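Swati sorting set, release notes and data card

Status: usable with care. Please read the part about the cable fault before you train anything on this set.

What is in this set

Swati is a collection of recordings of robot arms sorting empty drink containers into bins. It was recorded at the Clikurside workshop, on the bench we call Zusau. The set holds 1052 episodes. One episode is one attempt to take one container and put it into the bin where it belongs. Each episode has the wrist camera video, the joint positions, the motor currents, the gripper opening and a short text file with the result.

The set was planned as a simple sorting benchmark. During the recording we had a fault which spoiled a part of the data and which also concerned safety. We decided to publish the spoiled part together with the good part, in separate folders, so that other people can study it. This file is therefore longer than we wished.

Folder layout

clean/ holds the episodes where we found no sign of the fault.
fault/ holds 168 episodes where the fault is present or very likely.
stops/ holds the logs of 16 emergency stops, as text only. The video of these episodes is in fault/.
tools/ holds the script hurnia_check, which is explained further down.

The numbers inside the folder names are the order of recording. They have gaps, as we removed test runs.

The fault

In July the arms began to stop in the middle of a movement. The controller reported a collision on the elbow joint, but nothing had been touched. We restarted and continued. After a few days the stops came more often, and we began to lose containers on the way to the bin.

The first idea was a wrong payload setting. We had changed the gripper pads shortly before and had not measured the new weight. We measured it, corrected the value and recorded one more day. The stops continued.

The second idea was the collision threshold. One of us raised it, and the stops became rare. I must say clearly that this was a mistake. The arm was reporting a real force, and we had told it not to listen. With the higher threshold the arm pushed against its own cable with more strength, and on one afternoon it pulled the gripper connector half out while carrying a glass bottle. The power to the gripper was lost, the fingers opened, and the bottle fell and broke on the floor. Nobody was hurt. The operator was standing outside the marked area, as the rule says, but some small pieces of glass were found inside the place where he had stood ten minutes before.

After this we stopped recording and looked at the cable properly.

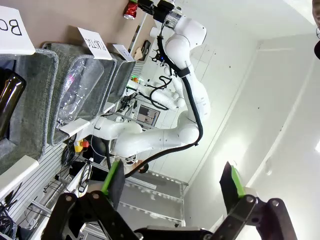
Written and maintained by Mohsin Bhutto, Clikurside workshop
Last changed: Tuesday, September 10, 2019

The cable on each arm runs along the outside of the links, from the wrist down past the elbow, and is held with velcro straps. A strap keeps the cable close to the upper link, and the remaining length must make a free loop at the elbow. If the loop is too short, it becomes tight when the elbow is folded and the wrist is turned at the same time. The motor must then work against the cable, the current rises, and the controller understands this as a collision.

Our straps had moved. Velcro on a smooth round casing does not stay in its place for ever. Each time the wrist turned, the cable pulled the strap a little upwards, and the loop became a little shorter. This explains why the stops were rare at first and more frequent later. It also explains why they happened mostly with the PLASTIC bin, where our arm has to fold more than for the other bins.

We could have seen it much earlier. The cable of one arm is often in view of another arm's wrist camera, and the tight loop is plain in many of the old videos. We were looking only at the containers.

How to recognise a bad episode

The elbow current is the best sign. In a clean episode it rises when the arm accelerates and comes down again. In a bad episode it stays high while the arm is almost still, and it falls suddenly when the wrist turns back.

The script hurnia_check reads the current file of an episode and looks for this shape. It uses a window of 1000 samples. It is not perfect. It misses short pulls, and it sometimes gives a warning for an episode where a bottle was simply held for a long time over the bin. All warnings were checked by a person before the episode was moved to fault/. We did not check by hand all the episodes without a warning, so there may be weak cases left in clean/.

Please do not use the collision flag alone for filtering. During the days with the raised threshold the flag is nearly always zero, also when the cable was very tight. These days are marked with the field threshold_raised in the result file.

What we changed on the bench

The threshold is back at its first value, and changing it now needs two people, who both write their names in the bench book.

The straps stay, but there is a strip of rubber tape under each one, and a line of paint on the casing shows where it must sit. The operator looks at the lines before the first episode and again after the break.

The gripper connector has a clip. We also asked for a gripper which keeps its grip when the power is lost. This is not done yet.

Glass is handled only with the screen in place. The first version of our risk sheet spoke of the arm hitting a person, but it did not speak of the arm dropping something which breaks. The sheet now has a line for this.

The emergency stop buttons were tested and all of them worked. In the accident with the bottle the button was pressed after the bottle had already left the fingers, so it could not help. If you build a similar bench, please think about what your gripper does when the stop is pressed. On the first version of ours, it also opened.

Known limits

The containers are cans, plastic bottles and glass bottles. All were empty, and most were clean. Crushed cans are rare.

The light on the bench is strong, and there is glare on the white wall and on shiny containers. A model trained on this set will probably not work well in a dark room.

The wrist camera is not level. The picture is strongly tilted in many positions, and we did not correct it. The labels over the bins are therefore often rotated, and some are cut at the side. Do not depend on reading them. The correct bin is given in the result file.

People can be seen partly at the side of some videos. Everybody who worked at the bench gave permission. If you find a person whom you think should not be there, please write to us with the episode number.

The joint positions of the fault episodes are correct. Only the currents are disturbed by the cable, and in the worst cases also the timing.

Open questions

We do not know if the elbow gearbox was damaged by the time with the high threshold. The arm feels normal when it is moved by hand, but one joint is slightly louder than before. If it becomes worse, I will add a note in this file.

We also did not find out why the second arm had fewer stops with the same straps. Its cable is from another delivery and is perhaps softer.

Reports of wrong labels are welcome, and also reports of similar faults on other benches. Please send the current file together with the video, as the video alone is difficult to judge.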